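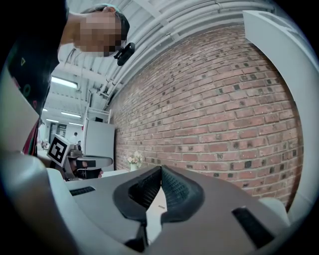 Will the brick stay bare, or does the grant also pay for plaster? The question came back to us from your office after the May report, and we start with it now, as it has consequences for the budget.

The brick stays bare. We had plaster in the first plan for the Sornbridge workroom, but after the old paneling was removed we found the wall in better condition than expected. It is red and brown brick with light gray mortar, and many darker bricks, nearly black, are mixed in between. The mason advised to leave these dark ones in place. They are sound, and replacements would have a different color anyway.

Progress report no. 2, workroom renovation
Nov 25, 2018

Work finished in this period

The paneling and its fixing strips are gone and the nail holes are filled. Loose mortar was raked out by hand in the lower courses and replaced with lime mortar. This took 30 working hours, and the plan had 45. The wall was brushed with dry brushes only. We did not use water or acid, according to the condition in your grant letter.

The supplier Norner delivered the new shelving in two parts. The first part is complete. In the second part the brackets were too short for the depth of the shelves - they will be exchanged without cost, but we lost time waiting for the answer.

Work still open

The shelves on the long side are not installed. The electrician has to move one socket before this can be done. The Iwasaki lamps are in storage and will be mounted after the shelves. The floor is not started.

We also tried a clear sealer on a small area near the door, from the Skulus product line. It made the brick shiny and the dark bricks looked almost wet. The users of the room did not like it and we agree with them. We propose to leave the wall without sealer and to clean it with a soft brush when there is dust.

Budget

Until today we have spent 70 percent of the grant. The money reserved for plaster is not used. We ask for your permission to move it to the floor, where the boards under the old linoleum need more repair than we wrote in the application. The total does not change.

Please let us know your decision before we order the boards. The carpenter's offer is attached, together with the receipts for mortar and shelving.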